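Clorner team notebook, May, entry by Silvana

Setup, 4:20 pm
Arms powered on, both homed. Crisanto redid the table frame calibration after last week's bump. Worst error was at the far corner, still inside what the rules allow. Speed capped at 20 percent for all runs today.

Task 2, memory module into slot
Waypoints copied from the Arnbridge practice file. The approach height there is for a different case, so Anjana raised it. Gripper force limit stays at 59 until we have a reason to change it. Reinaldo wants a settle time of 500 ms before the push, I set 1000 for now.

Tower on its side on the slats, side panel off, fixture tray to the left of it by the gripper. Memory slots run up and down as seen from the fixed camera, so wrist rotation in the script has to match that.

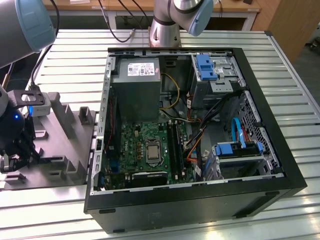

To do
- Keep the cable bundle from the drive bay out of the approach path. Ask Sinéad if we may tie it back under the rules.
- Save the new heights under our own file name.
- Second arm: park pose needs checking against the top edge of the case.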